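Chapter 7
Comparing End Effectors on a Two-Arm Bench

7.1 Purpose of the chapter

Earlier chapters treated the arm, the controller and the camera as separate subjects. In practice they are chosen together, and most poor choices of gripper come from testing the gripper alone. A set of fingers that holds a part well in a vise may fail on an arm whose wrist flexes under load, or on a controller that closes the fingers at the wrong moment.

This chapter sets out a method for comparing two or more grippers on the same bench. The method uses two small arms, a shared work surface and a fixed set of test objects. It does not require force sensors, although Section 7.6 explains how to add them. By the end of the chapter the reader should be able to:

write a test plan that changes one part of the system at a time;
choose test objects that separate a good gripper from a fair one;
record a grasp attempt in a form that another person can check;
state the result of a comparison with its limits.

Readers who have not yet completed the wrist alignment exercise in Chapter 5 should do so first. The results in Section 7.5 assume an aligned wrist.

7.2 Terms

A grasp attempt begins when the fingers start to close and ends when the object has been released or dropped. Moving toward the object is not part of the attempt. It is timed separately as the approach.

A hold is a grasp in which the object leaves the surface and stays between the fingers for at least 3 seconds. A slip is any visible movement of the object within the fingers after they have stopped closing. A hold may include a slip. The two are recorded in separate columns, and the totals must not be merged.

The opening is the greatest distance between the finger faces. The stroke is the distance the faces travel between fully open and fully closed. For a simple parallel gripper these two figures are often equal, but thick finger covers or added pads can make the opening smaller than the data sheet suggests. Measure it.

A parallel gripper keeps its finger faces parallel through the whole stroke. An angular gripper swings the fingers about a pivot, so the faces meet at an angle that depends on the width of the object. All grippers in this chapter are parallel. Angular and soft grippers are covered in Chapter 9.

7.3 The bench

The two arms are mounted on a common rail along the front of the work surface. The common rail matters more than the stiffness of the table. If each arm is clamped separately, small shifts between the clamps enter the results as differences between the grippers, and they cannot be removed afterward.

Test objects are placed in the middle of the surface, inside the area that both arms can reach. A container stands in the same area as the drop target. For the exercises in this chapter the objects are pieces of artificial produce. They hold their shape through a long series, they do not bruise, and their curved surfaces are a fair test of flat fingers. Real fruit changes from one attempt to the next and should be kept for a final check.
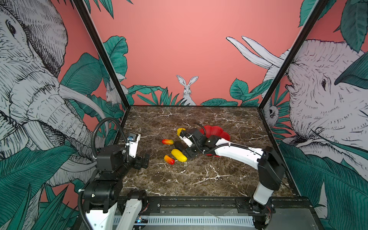 Long objects and round objects make different demands. A long object can be gripped across its width almost anywhere along its length, but a grip far from the middle will let it rotate as it is lifted. A round object gives the fingers only a small contact patch. If the finger centers miss the widest part of the object, closing the fingers tends to push it down or squeeze it out to one side. A useful test set contains both kinds, with at least one object whose narrow width is close to the opening of the smallest gripper under test.

Color should also be considered when a camera is used to find the objects. Dark objects on a dark surface are a test of the camera and its software. They should be left out of a gripper comparison unless the operator sets the target point by hand.

Cables need attention before the first attempt. A cable that passes over a joint adds a small load that changes with the pose of the arm. A cable that can touch the rim of the container may catch on it. Run each arm slowly through its full path with the gripper empty, and watch the cables through the whole cycle. Correct the routing before any data is taken, then leave it alone.

7.4 Holding the rest of the system constant

The usual mistake in a comparison is to install gripper A on the left arm, gripper B on the right arm, run both, and compare the totals. The result describes two arms with two grippers. It says little about either gripper.

The grippers must be exchanged halfway through. In the first block, gripper A is on the left arm and gripper B is on the right. In the second block they are reversed. If gripper A does better in both blocks, the difference probably belongs to the gripper. If the better result stays with the left arm, the difference belongs to the arm, its mounting or its share of the work area.

The same rule applies to the controller. The controllers used in the worked case are the Hirport and the Alta. Both accept a closing speed and a current limit, but they treat the limit differently. The Hirport stops the fingers when the limit is reached and then holds position. The Alta continues to apply the limit current until it receives an open command. On a hard object the two behave almost alike. On an object that yields, the Alta keeps closing as the object gives way, and a comparison that mixes the two controllers will credit the gripper with a difference that comes from the controller.

Camera placement is the third item. A camera on the wrist moves with the gripper and usually has to be remounted when the gripper is changed. Repeat the alignment check after every exchange — even when the bracket has not been loosened. A fixed camera has no such problem, but an arm can block its view during the final part of the approach.

7.5 A worked case

The case used through the rest of the chapter compares two parallel grippers, the Valtonen and the Plurside. The Valtonen has the longer stroke and smooth finger faces. The Plurside has a shorter stroke and ribbed faces. The plan called for 400 attempts. The record sheet at the end held 607.

The extra attempts have a simple cause. The first block was run with the finger speed left at its default on one arm and reduced on the other. The error was found when the grippers were exchanged and the better result stayed where it was. Those 207 attempts were kept on the sheet, marked as void, and left out of the totals. The full series was then run again from the start.

Two points should be noted. First, the exchange exposed the error. A plan without an exchange would have reported a clear advantage for one gripper, and the report would have been wrong. Second, the void attempts were kept. A record with rows removed cannot be checked, and a later reader has no means of telling an honest correction from a selection of good results.

The record sheet has one row per attempt. Each row gives the attempt number, arm, gripper, controller, object, starting orientation of the object, hold (yes or no), slip (yes or no), and a short remark. Remarks are limited to what the operator saw. "Object turned during lift" is a proper remark. "Weak fingers" is a conclusion and should be kept for the report.

The sheet for this case is printed in Appendix C, in the revision dated 2020-12-18. A shorter form, issued the following March, leaves out the orientation column and should not be used with long objects.

7.6 Before you begin

Section 7.7 gives the procedure step by step. Prepare the following before reading it: the two grippers, their fasteners, one closed-end wrench of the correct size, a caliper, the set of test objects, and a printed record sheet. Mark the starting position of each object on the surface with removable tape. Place the container so that neither arm has to cross the other to reach it.

Force sensing is optional at this stage. If it is used, fit the sensor between the wrist and the gripper on both arms, or on neither. A sensor on one arm only changes the length and weight of that arm, and the comparison is no longer between grippers alone. Enter the added weight in the controller settings and repeat the alignment check.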